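Worktop gone dull after cleaning, pale grey, any ideas?

Home > Kitchens > Worktops and surfaces

zeyu_t
Joined: February
Posts: 7

We moved into a flat in Liltstead and the kitchen has one long pale grey worktop. No pattern, no speckle, just plain grey with a slight shine. The landlord says it is a Uredeck top but has no paperwork for it.

I have been cleaning it with a cream cleaner and I think I am making it worse. From the hob end it looks fine, nearly white when the light is on it. From the sink end it looks flat and a bit dirty even straight after a wipe. I can't feel any difference with my hand.

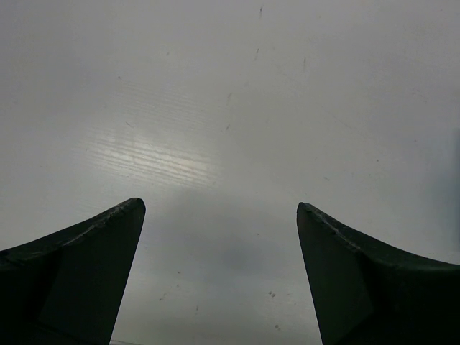

So what I want to know is whether the shine can be brought back, or whether I should leave it alone. I don't want to lose the deposit over it. Tenancy is 36 months so there is time to sort it out.

Idris Meredith
Posts: 4,000

Stop using the cream cleaner. It has grit in it. Washing up liquid and warm water, then dry it with a clean tea towel. Do that for a week before you buy anything.

orer_kitchens
Posts: 400

Could be residue. Cream cleaner leaves a film if it isn't rinsed, and you see it more on plain colours. Rinse twice with clean water and see if the sink end changes.

wenjie.tang
Posts: 36

I don't think there is anything wrong with it. Any plain pale top with a bit of gloss looks lighter one way and darker the other depending where the window is. Ours does it. Turn the kitchen light off and look again in daylight.

Idris Meredith

Wenjie, he says he's been at it with cream cleaner. That takes the shine off. I have fitted enough tops to know.

wenjie.tang

It can do. He also says he can't feel a difference. You can't tell from a photo what is wear and what is the lamp.

zeyu_t

Tried it with the light off at 3 in the afternoon. The sink end still looks duller but less so. Rinsed twice as well. The cloth came up a bit cloudy the first time and clean the second.

orer_kitchens

Cloudy cloth is film coming off. Keep going.

chenxi_wei

Has anyone mentioned polish? I used the Tan surface polish on mine and it looked good for a couple of days, then every mug left a ring. Took ages to get it off again. Wouldn't bother.

Idris Meredith

Agree on the polish. Don't put anything on it until you know what the top is made of. Ask the landlord who fitted it. If it's solid all the way through it can be rubbed down, if it's a thin layer on board it can't.

Muchen C

Look at the underside by the front edge, or inside the sink cupboard where the hole was cut. You can usually see what it is from there. Take a torch.

zeyu_t

Will look in the cupboard tonight. Is vinegar all right in the meantime? There is limescale by the tap.

orer_kitchens

Weak, and rinse it off straight away.

Idris Meredith

I wouldn't, not until you've looked in that cupboard.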